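Notebook, Thursday

Back at the ring today and the mats are finally behaving. Garnet Ross had a go at the underside of the canvas last night and found that the padding we put in back in May had crept toward the corners, which explains why everybody's back bumps sounded so flat in the middle. We pulled it all up and re-laid it with the seams running the other way. Much better! I took ten minutes of bumps myself afterward and I can still turn my head, so I'm calling it good.

Main thing on the list was the finish for the Mivora match. Kosia wants the top rope dive to stay in and I keep going back and forth on it. She hits it clean every time in practice, I'm not arguing that, but her partner has to be three steps further over than he thinks he does, and he drifts when he's tired. We ran it at walking pace, then half speed, then full onto the crash pad. Full speed was fine twice and ugly once (nobody hurt, she caught a knee on the way down and swore at me). I want to see it clean at the end of a long drill before it goes on a card. Fresh legs prove nothing.

Timing note for me: the whole closing stretch came in at 119 seconds from the cutoff to the pin. Garnet thinks it should lose 30 and he's probably right, there's a double clothesline in there that only exists because I like it.
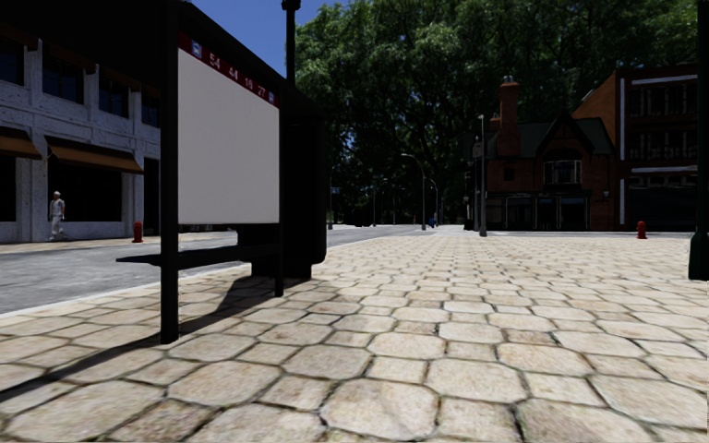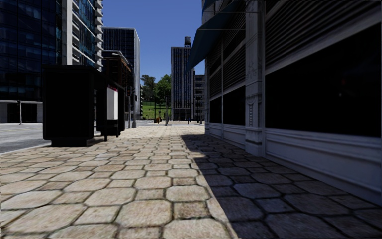 Paving out along the sidewalk, two views.

Afternoon was promo class. Pichon has got a real voice on him but he rushes, and he looks at his boots as soon as somebody in the room laughs. I had him do the same promo sitting down, with no shouting allowed, and wow, totally different guy. He should keep some of that. Everybody else gets the sitting version next week whether they like it or not.

Strength stuff: bridging holds for the newer group, 100 squats for whoever was late (me included, traffic). Neck work stays light until people stop yanking their heads around.

Seltatham called about the show. They want the ladder match on first, which I think is nuts, you can't follow that with a comedy tag. Said I'd call back. Ask them about the ceiling height too, I wrote it down somewhere and now I can't find it.

Still to do: new tape for the bottom rope, tighten the turnbuckle by the door (it's squeaking again), get Kosia a better knee pad, talk Garnet out of the smoke machine.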